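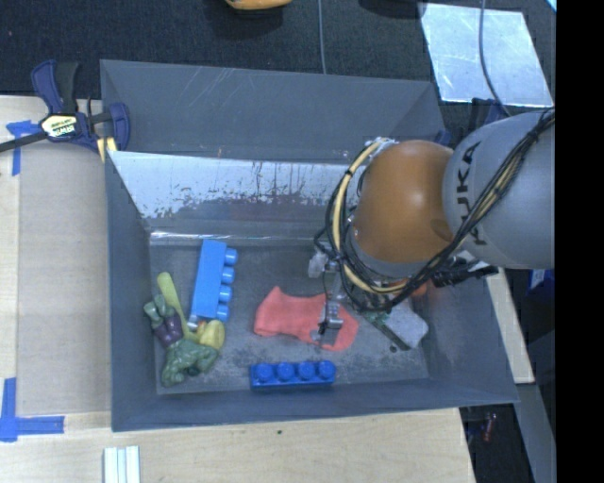 Grey bin on a timber-look bench. Scuffing shown on the inner wall and floor.

Siresitz Deep Storage Bin, Grey

Our rating: 3 out of 5
Sold singly or by the carton

We stock the Siresitz because customers kept asking for it. Whether you should buy it is another matter, and after a winter of using them in our own packing room we have a few doubts to pass on.

The maker calls it "a bin for life". Well, perhaps. Ours have held up without a split so far, but the finish marks easily and it doesn't clean up. Metal parts leave dark smears on the floor of the bin that detergent shifts a little and elbow grease shifts a little more. If you care about the colour staying even, line it. A cut piece of old carpet does the job as well as the fitted liner, which costs nearly as much as a second bin and which we have stopped ordering.

Capacity is listed as 50 litres. That is to the brim. The walls slope, so square cartons waste a fair bit of room at the sides, and anyone replacing straight-sided tubs should measure first. Ifeoma Ugwu in our returns department says the commonest complaint by far is "smaller inside than I thought".

Then there is the word "stackable". Empty bins nest nicely. Full bins stack only with the lid on, and the lid is sold separately (part 226). We have asked Siresitz to say so on the label and are still waiting.

What we do like: the rim is comfortable to lift by, the base sits flat, and the grey hides dust better than the white version did. Hauwa Lawal keeps hers in the shed full of irrigation fittings and won't hear a word against it.

How it compares
The Jorketti is cheaper and thinner, fine for clothes or soft toys. The Steltis has straight walls and a proper hinged lid, but it's heavy and the hinge pins go missing. For tools or loose hardware we'd take the Siresitz over either – grudgingly.

Ordering
Cartons of 100 ship on a pallet and need someone at the door to sign. Smaller orders go by ordinary courier. New stock is due in December. Unused bins can be returned with the sticker still on; bins that have been filled can't, however briefly.

Trade enquiries to Nnamdi Okonkwo at the front counter, mornings only.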